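# How does a robot learn to use its hands?

Hi, I'm Violeta! I work at a robot lab called Lernden, and my favorite part of the job is teaching robots to do things with their fingers.

Think about picking up a sock. You don't tell your thumb to move a tiny bit left and then squeeze, do you? You just grab it! A robot has to work all of that out, and for a long time people tried to write every move down as a list of rules. The lists got huge – and then somebody would drop the sock upside down and the rules didn't fit anymore.

So we use a different method, called **learning from demonstration**. That's a long name for "watch me and copy." A person guides the robot through a job, and the robot saves what its cameras saw and how its joints moved, over and over.

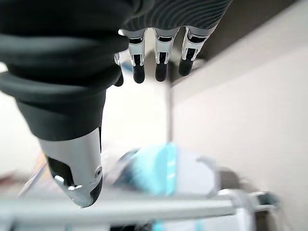 One try like that is called a demo. My friend Estela Riquelme and I wanted to know how many demos a robot needs before it can do a job by itself, so we set up a test (scientists love a test). We gave one robot 9 demos of picking up a cloth. We gave another robot, the very same kind, 2000 demos of the same thing!

Can you guess who did better? The second one, by a lot. The first robot could only manage when the cloth was lying almost exactly where it had been in the demos. If we moved it over a little, the fingers closed on air.

But then we got a surprise. We made a new set of only six hundred demos, and in this set we changed something every time – the lights, the spot, the way the cloth was crumpled. The robot that learned from those did nearly as well as the one with 2000! Mixing things up really helped.

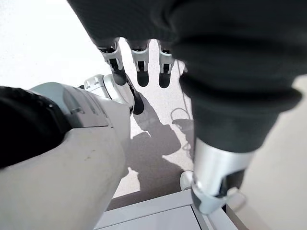 *Robot fingers with black tips, up close. Can you spot their shadows on the floor?*

You can try this at home. Toss a beanbag into a bucket from one spot until you get good at it, then take two big steps sideways and toss again. Harder, right? Now practice from lots of different spots and see what happens when you pick a brand-new one.

Next, Estela wants to find out if a robot that's good with cloths can learn to handle paper bags faster. I say yes, she says no, and we'll know by December!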